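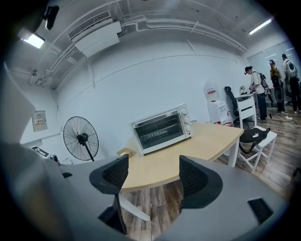 Start with the grippers

Lucie Ouellet plans equipment for Dokis, and she loves a short shopping list. Her favorite line on it is the hand-held gripper. A person can take one to a toaster oven on a plain table and get to work, long before anyone signs for an arm!

Her first budget, back in May, covered 15 pairs and almost 100 spare finger pads. Pads are cheap, so order plenty. She also set money aside for the dull stuff: cables, power strips, marker cubes and backpacks that fit small shoulders. 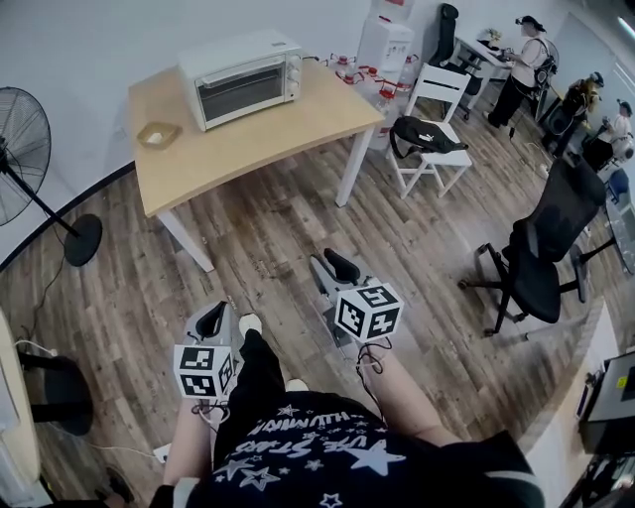
Leave room to grow

Ask for loaners before you commit. Ouellet tried the Pletine and Colville grippers for 45 days, and the crew's sore wrists settled the matter in Pletine's favor.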